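The Odoi two-arm kit: gallery

Hello and welcome to the gallery page! I've had the Odoi kit from Wenness on loan since August, and so many of you wrote in asking what it's like to live with that I thought I'd put it all in one place. I'm not an engineer (I mend clocks), so take this as the view of a keen amateur with a big table and a patient family.

What you get for your money is two arms, two grippers each with a spare set of pads, the wrist cameras, and the Stiretti software, which runs on an ordinary laptop. Ours came in three boxes, and the heaviest took two of us to get up the stairs. Jacqueline Carré at Wenness talked me through the setup by phone one evening and was lovely about it, even when I'd plugged both arms into the wrong ports. Twice!

You teach it by moving the arms through a job yourself, over and over, and saving each go. The handbook suggests 83 goes for a simple job. I did 119 for my first one, mostly out of nerves, and it was a very dull weekend, but the software is good at letting you bin the bad ones straight away. That's my favourite bit of the whole kit, to be fair. My least favourite is the fan noise, which is like a hairdryer in the next room.

The pads are the part I'd tell you to look at before buying. The textured ones hold thin handles far better than the smooth ones I tried first, and they're quick to swap once you've found the right little screwdriver. Kwadwo Wumbei, who has the same kit over in Hirnudville, swears by cleaning them with a damp cloth after every session, so I've started doing that too.

On to the fishing job, then, with a net in one gripper, a blue tub of water and some pink and green toy fish to go after. Cheerful colours, and a proper test of a light touch!
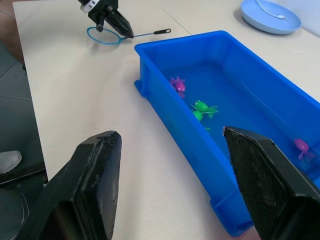
Can you run the kit with only one arm plugged in?
The software will let you, and every single-arm job in the handbook works that way. You just pick left or right on the start screen, and you can add the other arm later without setting everything up again.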